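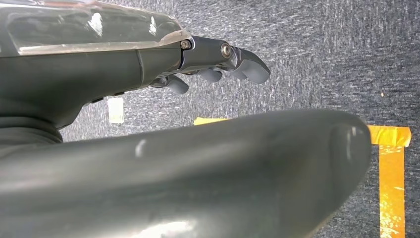

Week three of collecting demonstrations for the hand, and I'd like to report on my progress as a teacher. The job is simple. I make the hand do a thing, the computer records me making the hand do the thing, and after enough of those it's supposed to do the thing without me. Today it spent a lot of time over the carpet with its fingers tucked under while I thought about where to put them next. The orange tape on the floor marks the work area, and it has wrinkled into something like a relief map of my patience. I've asked for new tape. I have been told the tape is fine.

The thing, for those just joining: pick up a beanbag, put it in a bowl. My nephew mastered this at an age when he was also eating the beanbags.

Good demonstrations recorded today, 3/25/21: 34. Demonstrations where I sneezed: 2. Both sneezes are in the data. Ward says to leave them in because "variety helps." So if the finished product ever jerks sideways for no reason in front of a customer, that's my hay fever, preserved for the ages.

Ward Van Hecke runs our collection schedule. Floor Van Hecke does the labeling. They are siblings, they share a desk, and they disagree about what counts as a "grasp." I have to pick up beanbags in a way that satisfies both branches of the family.

Floor's position: it's a grasp when the bag leaves the carpet.
Ward's position: it's a grasp when the fingers stop moving.
The bag's position: under the bookcase, twice before lunch.

And yes, you can write a message to Floor that reads "Floor, it's on the floor again." You get one of those. I used mine in my first week and I'd like it back.

Someone asked why we work down there and don't use a table. We had a table. Things fell off the table, and then somebody had to walk over and get them, and walking over was eating half the session. Now everything starts out already fallen. It's the best idea anyone's had on this project and it came from a guy at Michailidis who was only visiting to fix the door.

My knees would like it noted that they weren't consulted.

What surprised me is how bad the boring ones are. My first full session I did every pickup the same way, very clean, very proud. The model we trained on it could pick up a beanbag from exactly one spot. Move the bag the width of a cookie and it closed on air with total confidence, then carried the air to the bowl and let it go. Very gently, I'll say. I taught it that.

So now I'm supposed to be "naturally varied." Have you ever tried to be naturally varied on purpose? By the ninth one I was approaching from the left with what I can only call flair.

Floor sent back 7 of mine from yesterday with the note "too theatrical." Fair.

The recovery ones are my favorites. You fumble the bag on purpose, then fix it, so the model sees what fixing looks like. I'm good at the first half. I fumble like I was born to it. But Ward wants them labeled "intentional," and there's a growing pile where I couldn't swear to it.

Internally the project's called Fidia. I pitched Beanbag. The people at Prendmont who are paying for it felt that Fidia sounded more like something you'd pay for, and I can't argue with that.

Also learned this week: thumbs are most of it. I've had two of my own for years and never gave them any credit. If the thumb's in the wrong place it doesn't matter what the other fingers are up to, they're just waving. I now watch people pick up coffee cups in the kitchen and it's made me worse company — ask anyone at lunch.

Someone in the replies wants to know if I'm training my replacement. Friend, if it wants to kneel on office carpet moving a beanbag eighteen inches until July, I'll bring it a cushion and show it where the snacks are.

The plan after beanbags is socks. Floor has already started a document called "What is a folded sock." It has nine comments on it and eight are from Ward.

Tomorrow we switch to the blue bowl. The model has only ever seen the white bowl. Ward thinks it'll be fine. I have a sandwich riding on this with a fellow at Solilgate, and I did not bet on fine.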